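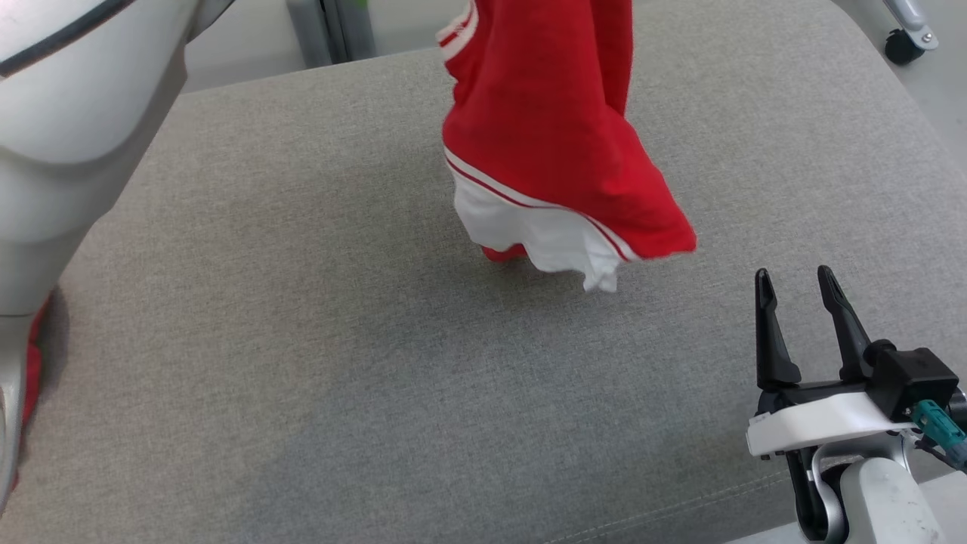
Gakus Community Sports Exchange Opens Registration for Its Biggest Uniform Swap Yet

For release 2/5/20

The Gakus Community Sports Exchange is delighted to announce that registration is now open for its spring uniform swap, where families can trade outgrown jerseys, shorts, cleats and warm-up jackets for the next size up without paying a cent. Anyone with children in youth sports knows how quickly a shirt that hung down to the knees in September can start riding up over the belly button, and the Exchange has been helping local parents keep up (or at least try to!) for five years now.

Last year's swap found new homes for 1,975 pieces of clothing and gear, and 956 of those were team jerseys. This spring 87 teams have already signed up to take part, from the littlest soccer players right through to high school volleyball, and there is still plenty of room for more.

"I have three kids and I think we have owned every size of shin guard ever made," said Carmela Carretero, director of the Exchange. "You bring your bag in, you have a cup of coffee, you run into somebody from your old team, and you go home with a different bag. I look forward to it all winter, and I know a lot of our families do too."

New this year is a mending table, sponsored by Skovska, a family-owned fabric and sewing shop. Shop owner Leobardo Robles and his staff will be on hand all day to sew up split seams, replace missing drawstrings and move numbers from one shirt to another while families wait.

"Most of what people throw out needs ten minutes and a bit of thread," said Robles. "If you have a jersey with a hole under the arm, please bring it along and let us have a go at it."

Clothing should be washed before drop-off, and shoes should be tied together in pairs. Families with nothing to trade are every bit as welcome and may choose up to five items each.

Teams and families can register at the Gakus front desk during regular hours. Coaches with questions about larger donations should ask for Freya Holroyd, team coordinator.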